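Anqi Luo
@anqiluo

1/ OK so my sister-in-law asked me at dinner whether she should "wait for the robot" before hiring somebody to clean her house twice a month. I laughed, and then I talked for forty minutes and the noodles went cold. Thread for everybody who was spared that dinner.

2/ Background if you're new: I ran the back room of a housewares shop in Rarkville for years (unpacking, shelving, wiping, price tags, more wiping) and now I write about machines that are supposed to do that stuff. I'm not an engineer. I have folded a LOT of dish towels.

3/ Short answer for my sister-in-law: hire the person. Long answer is the rest of this.

4/ Floors first. Floors are mostly fine! I have a robot vacuum and I like it. It eats one phone cable a month and it's scared of the black rug, but I get home and the crumbs are gone. Same for the big scrubbers you see going up and down the aisles at night. Flat ground, no grabbing. That part of the dream showed up.

5/ Grabbing is where it all goes sideways. Every chore I hate is a grabbing chore. Socks. Silverware. The lid that belongs to the other container. The plastic bag inside the plastic bag.

6/ I got to spend an afternoon with a Zevard unit in October, the two-armed one on wheels. They had it clearing a table. Cup, plate, cup, fork. It did the cups beautifully and I was honestly a bit moved? Then it met the fork and we all stood there for a while.

7/ The fork was lying flat. Try picking up a fork that's lying flat with two fat fingers and oven mitts on. You'd slide it to the edge of the table, right? Or press down on one end so the other tips up. You've been doing that since you were three and never thought about it.

8/ It got the fork on the sixth go. The guy running the demo clapped, so I clapped.

9/ Towels: better than I expected. A square towel, fresh out of the basket, it finds a corner, finds another corner, gives it a shake, folds. Slow, but a real fold that I'd put on a shelf. Then I handed it a fitted sheet because I'm a terrible person.

10/ (We don't need to talk about the fitted sheet.)

11/ On the shop side, Saoirse Rafferty manages stock for Pridetti, the kitchen stores, and she let me look at her numbers from a shelf-filling trial. One arm, one bay, 2,319 items over the whole run. It placed 819 of those without a person stepping in.

12/ People read that number and go "ha, garbage." I don't think so! I worked that job. If a new kid put up 819 items by himself and never once needed a bathroom break I'd have been thrilled. The trouble is the other 1,500, where a human has to stop what she's doing and walk over.

13/ Saoirse again: "It's the walking over that kills me. I'd take slower if it would just leave the weird ones in a pile." I've been thinking about that pile ever since. Give me a machine that knows what it can't do and puts it in a tidy heap. I'd pay for that one tomorrow.

14/ What tripped it up, from her notes: anything in shrink wrap. Whisks. Nested bowls (it took the whole stack, every time). Oven gloves on a hanging card. And price stickers, which came off on the fingers and rode around all morning.

15/ Somebody always asks why they can't just program it. Because you'd have to write down how you pick up a whisk, and you can't, and neither can I. So the teaching goes through hands now. A person does the chore holding a pair of grippers, same kind of fingers the robot has, over and over, and the software learns from that.

16/ Which means there are people whose work is doing chores with the wrong hands, and I find this completely fascinating. Little patterned cubes on the grippers so the computer can tell where each one is. A plain white table. You hold one in each fist and off you go. I mean, the shirt even says TRAINING.

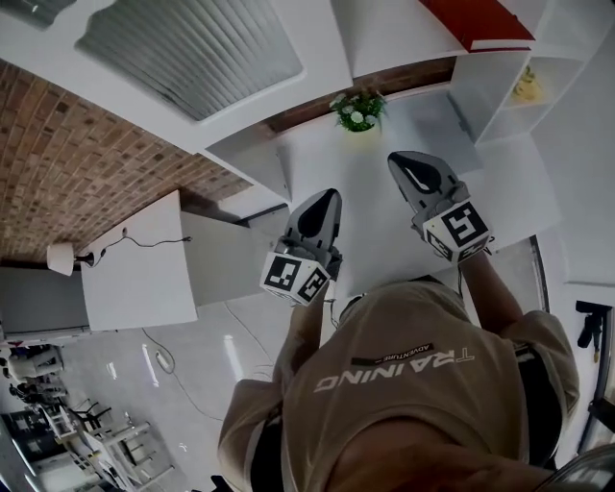
THINGS YOU ALL ASKED (doing these in one go)

17/ "Could you do chores with those yourself?" I tried a pair! Badly! Picking up a mug by the handle was OK. Turning the mug over took both hands and some language. Your wrists figure it out before your brain does, but you lose every bit of feel in your fingertips, and fingertips turn out to be most of housework.

18/ "Is it boring?" I did it for 23 minutes and was bored by minute nine, then weirdly competitive by minute 15. I wanted my towel to be the best towel.

19/ "So when do I get one?" The Þórarinsdóttir newsletter (worth your time, she's grumpier than me) has a bet going for 2030: one machine that can empty a dishwasher in a house it's never seen, all of it, silverware basket included. I took the no side. I'd be happy to lose. The stake is a cake.

20/ Please note "a house it's never seen." That's where most of the videos fall over for me. A kitchen it's been practicing in for weeks is one thing. My kitchen has a drawer you have to lift and then kick.

21/ "Will it take jobs in shops?" Some hours, I think, yes, and I don't want to be cute about that. Night floors already went. The filling job at Pridetti hasn't changed yet, except that Saoirse's team now has an extra chore, and it's the arm.

22/ "What would you buy today?" The vacuum. A dishwasher if you don't have one, which is still the best robot in the house and it's been sitting there since before I was born. I would not buy anything with arms. I'd go look at one, though, if you get the chance. Bring a fork.

23/ My sister-in-law has read up to here and wants it known that she already hired somebody, and that I owe her a dinner with hot noodles.

24/ Going to see a laundry place next that's trying a machine on hotel pillowcases only. Just pillowcases! Send me your questions and I'll ask the person who loads it.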